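Open day talk, speaker notes
Wednesday, December 11, 2019
Mokgethi hall, afternoon slot. Twenty minutes plus questions. Bring water. Clicker is in the side pocket of the laptop bag.

Opening

Good afternoon, everybody, and thank you for coming in out of the cold. (Wait for the people at the back to find a seat, there is always a second wave from the tea table.) I'm Ilir Georgiou, and I've been asked to tell you about the open day at Bomov this past May, when we let visitors into the workshop and showed them how we teach a robot to do small jobs around the house.

I should say at the start that I'm not going to give you much theory. If you want the theory, Zuvo are on after me and they do it far better than I could. What I'd like to do is take you round the workshop much as I took people round on the day, with all the stopping and wandering off that involves.

Ask: who here has ever shown somebody how to fold a shirt? Hands up. And who has tried to explain it over the telephone? (Pause. Usually gets a laugh.) Well, that is the whole talk, really. Showing is easier than telling, so we show.

Slide 2: the hand tools

Visitors expected a big arm behind a fence, and I think a few of the children were a bit let down at first. Then they saw somebody put on the harness and pick up the grippers, one for each hand, and they came crowding round.

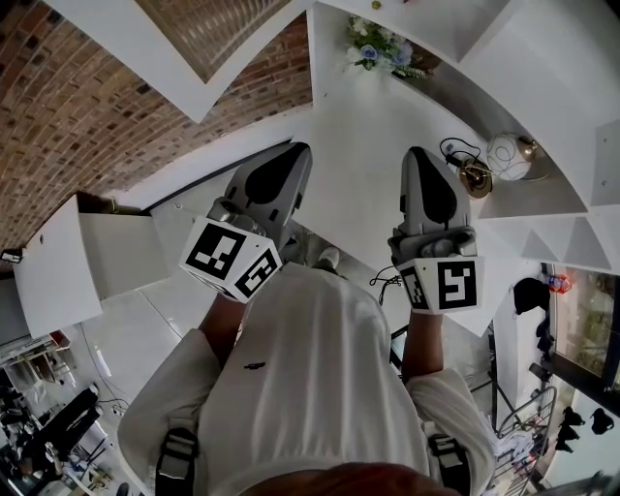

A pair of hand-held grippers in use at the desk, each with its coded marker cube.

Talk through slowly. The person does the job with the grippers in place of their own fingers, and the movements are recorded. The black and white squares on the cubes are there so that a camera can work out where each tool is and which way it is turned. A lady in the front row asked me whether they were the same as the squares you scan on a parking ticket, and I said they were cousins, and she seemed quite happy with that.

Mention the furnishings here — the flowers and the round lamp. We wanted the place to have things in it that you might find at home, and people do warm to it. One gentleman spent most of his visit asking where he could buy the lamp, and I'm sorry to say I still don't know.

If time is short, skip to slide 3. If not, tell the one about the tea towel: I gave a very grand demonstration of folding, turned round to take my applause, and found I had folded the corner of my own sleeve in with it.

Slide 3: what the tool sees

Now we change places. Up to this point you've been looking down at the person. Next comes the same sort of work from the tool's side, and I do ask you to give your eyes a moment, as the lens is very wide and bends everything round the edges. Straight walls go wandering off like a country lane.

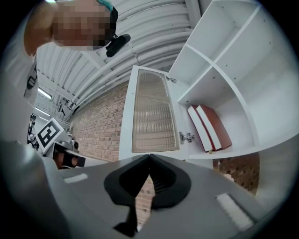 View from a gripper: the two black finger pads, with the glass-panelled cabinet door and shelves beyond.

Point to the finger pads at the bottom first, or people get lost. Then the open door with its rippled glass, then the two red-and-white books lying on the shelf. Doors and shelves make lovely practice. A door has to be followed round as it swings, and a book lying flat is surprisingly awkward to get hold of with only two fingers. Try it when you get home, thumb and one finger, and think kindly of us.

Someone will ask how many goes it takes. By the end of the open day we had 1,147 recordings from all the tasks together, staff and visitors both, and yes, we kept the clumsy ones as well. My colleagues from Rurner were very firm on that point, and they've brought me round to it. I used to want everything tidy.

Slide 4: what visitors told us

Keep this bit relaxed. The commonest remark was that the grippers made people slow down and notice their own hands. The commonest worry was about jobs, and I'd like to give that a proper answer and not hurry past it, so leave at least a couple of minutes. Say plainly that I don't have all of it worked out.

Thanks to the workshop team, to Rurner for the loan of the chairs, and to everyone who had a go. Questions next, then remind them that the tea table stays open until Zuvo begin.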